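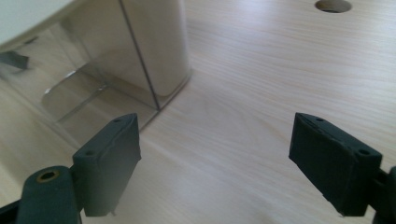 Reference > Publishing > Small presses > Pamphlet series

Search entries Go

Clollum Pamphlets

Clollum Pamphlets is a series of short poetry books issued by Felora, a small press based in the town of Mammont. Each title holds new work by a single poet. The series takes its name from Clollum Lane, the street on which the press first rented an office. It is separate from the Felora list of full-length collections, and the two are numbered and edited apart.

Format

A Clollum pamphlet has 30 pages of poems, not counting the title page, contents and notes. The page size is slightly narrower than that of the full-length books. Copies are folded and stapled through the spine with two wire staples, and have no printed spine text. The number of the title within the series is given on the back cover, above the price.

Covers are printed in one color on uncoated card. In the early titles the card was gray throughout the series. Later titles use a different card color for each publishing year, and the inside of the cover is left blank. The text is set in a single serif typeface. Poems begin on a new page, and a poem that runs past one page is started on the left where the order of the book allows it, so that it can be read without turning over.

Long lines are a known difficulty of the format. The narrow page leads to turned lines in work that would fit on a wider sheet, and the house style indents these by a fixed amount from the left margin. Two titles with very long lines were printed sideways, with the staples along the top edge. The press has not repeated this, as booksellers found the copies hard to shelve.

Printing

All titles are printed by Kristiansen, a jobbing printer also in Mammont. The first printing of each title is 200 copies. Of these, 14 go to the author without charge, and a small number are kept for review and for library deposit. The author may buy further copies at a trade discount.

Reprints are made from the same files and are marked as such on the copyright page. Corrections are allowed at the reprint stage, but poems may not be added or removed. A title that has sold out and is not reprinted within two years is treated as out of print, and rights in the poems return to the author.

Selection

Work is chosen through a reading period that opens in March. Poets submit a sample of six poems, and a full manuscript is requested from those whose samples are accepted for a second reading. Names are removed at the first stage and restored at the second. There is no entry fee.

The rules bar poets who have already published a full-length collection. Earlier pamphlets with other presses are permitted. Individual poems may have appeared in magazines, and these are credited in the notes. Translations were left out of the series at first - the rule was dropped after the fourth publishing year, and translated pamphlets now print the original text where space permits.

Editing takes place by letter or email between the author and a single editor. The order of poems is settled before any changes to wording are discussed. Authors see one set of page proofs.

Distribution

Felora sells the pamphlets by mail and through independent bookshops. A subscription covers all the titles of one publishing year and is sent in two parcels. Electronic editions were announced in a notice to subscribers dated Friday, February 23, 2018, and cover new titles only. Older titles have not been converted.

Titles

The series reached 42 numbered titles before the numbering was restarted. Titles in the second sequence carry the letter B before the number, so that B3 is the third title issued after the change. One number in the first sequence, 19, was assigned to a manuscript that was later withdrawn, and no pamphlet was printed under it. Some library catalogs list the two sequences as separate series.

A sampler with one poem from each title of the first sequence was given to subscribers. It has no series number and was not offered for sale.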